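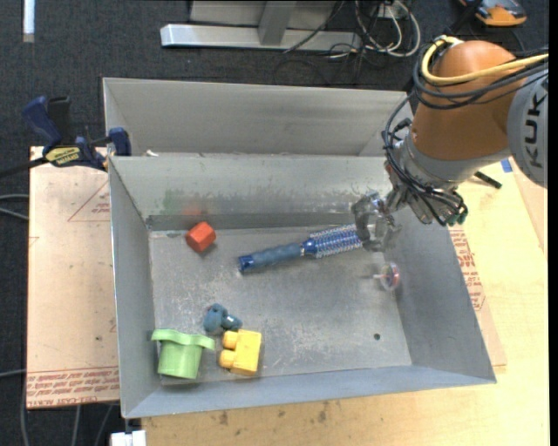 Bin Clearing, Part 2: Running a Set of Grasp Trials

Gilton Robotics Club, student build notes
Updated 3/11/25

Part 1 covered powering up the arm, homing it, and checking the stop button. Do all of that first. This page starts with the arm homed and the gripper open.

The goal is to get the arm to pick toys out of one metal bin and drop them in the other, and to end up with a log good enough to use for the Codley meet in May. A trial is one attempt at one object. A set is 13 trials with no changes to the settings in between. If you change anything, even the closing speed, end the set and start a new one.

What you need

The arm and gripper, already mounted
Both metal bins
Bar clamps
Cardboard for under the bins
Blue tape
The toy box from the shelf by the door
A laptop with the Corrigan log sheet open

Step 1. Place the bins

Lay the cardboard down and set the bins on it one behind the other, with the high wall between them. The low bin goes in front and is the pick bin. The taller one is the drop bin. Push them together until there is no gap. We lost most of an afternoon in the fall to a small brick that kept going down the crack.

Clamp the setup on the left side. Tighten by hand, then give each clamp another quarter turn. Don't put a clamp on the right, where the arm comes in. If you bump the table after clamping, check the bins again before you run.

Step 2. Check the cables

Move the arm slowly through its full reach in teach mode with one person watching the cable bundle. It should slide over the upper joint without pulling tight. Look at the small connectors near the wrist too. If one is loose, stop and tell whoever is leading the session. Do not push it back in with the power on.

Step 3. Load the pick bin

Use a mixed load. A set of nothing but cubes gives you a nice success rate and teaches you very little. A good load has:

one small cube
one building block with studs
one cup or other hollow shape
one long object, such as the blue one with the coiled section
one soft or odd-shaped figure
one small round thing that sits low

Let some of them touch. In the load shown on this page the green cup, the yellow block and the teal figure are bunched up at the lower left, and the long blue piece lies across the middle by itself. That is about the right difficulty for a first set. Keep the red cube away from the wall until your wall picks are working.

Step 4. Set the heights

Open the settings file and find floor_height. Lower the open gripper in teach mode until a sheet of paper just slides under the fingertips, read the height off the pendant, and type that number in. Then add 2 mm. The bin floor is sheet metal and it does flex. The scuffs on it are a good reminder to use the extra clearance.

Set drop_height high enough to clear the back wall with the long object hanging down from one end. People forget this one. The gripper clears the wall fine, and then the handle hits it.

Step 5. Run the set

Everyone steps behind the tape line on the floor. One person holds the stop button and does nothing else. One person logs. Start the program and let it pick its own target.

For each trial, write down the object, which part of it the fingers closed on, and one of these results:

OK: landed in the drop bin
SLIP: lifted, then fell
MISS: fingers closed on nothing
PUSH: object moved but was never lifted
STOP: somebody hit the button

Do not reach in to straighten an object between trials. If it rolled into a corner, leave it there and log what happens next.

Step 6. Long objects

These need their own section. The default grasp goes for whatever is highest, and on a long toy that is often one end. An end grasp can work, but the free end swings. Slow the lift to half speed and add a one-second pause before the sideways move. If you still get more than a couple of SLIPs in a set, switch on center_bias and run a new set.

Coiled or ridged parts can give under the fingers. Lower the closing force before you blame the camera.

Step 7. Save your work

Export the log to the Drumeo folder with your team letter and set number in the name. The shared log had 1,716 trials in it at last count, and we would like to keep it clean, so please don't upload practice runs. The sheet holds up to 1,000 rows per tab. Start a new tab before you hit that.

Open the gripper, home the arm, power down, and count the toys back into the box. Leave the clamps on.

Part 3 will cover comparing sets and making the chart for the Codley poster.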